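Okay, paper airplane thread, as promised to Yufang Qian, who asked how I fold mine and got way too long a voice memo back.

1/ I'm on a lavender paper kick. I bought a pack of 168 sheets from Narnesum in December and I've barely made a dent in it!

2/ Square sheets, big table, no rush. Lavender paper on a pale tabletop is such a nice combo:

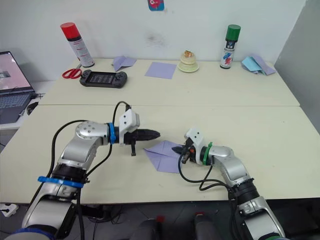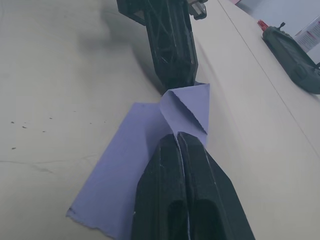 Lavender paper in all of these, by the way — I did say it was a kick.

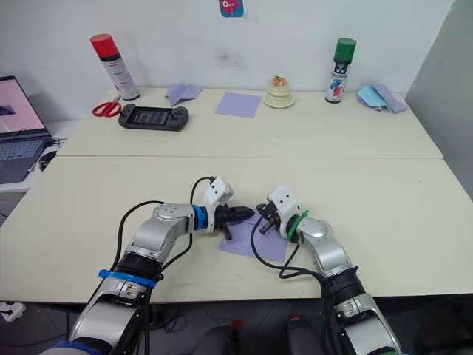
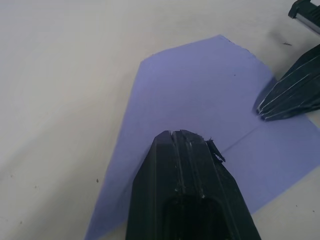 3/ Can you make a decent plane from a square, or do you need a regular letter-size sheet? A square works fine, but the plane comes out short and wide, so it floats more than it darts. Fold the nose over one extra time to get some weight up front.

4/ Creases! Go over every one with a fingernail or the back of a spoon. Zihan Lu uses a ruler and her wings are annoyingly crisp.

5/ If it noses up and stalls, flatten the back edges of the wings. If it dives, bend them up a tiny bit. Tiny! I always overdo it and have to start over (16 planes one evening, don't ask).

6/ Torn sheets go in the scrap pile. They make great bookmarks, or mini planes if there's enough left.

7/ Next up is the one Maricica Zamfir showed me with the little tail fin — I've messed it up 2 times so far. Send me your favorite folds pls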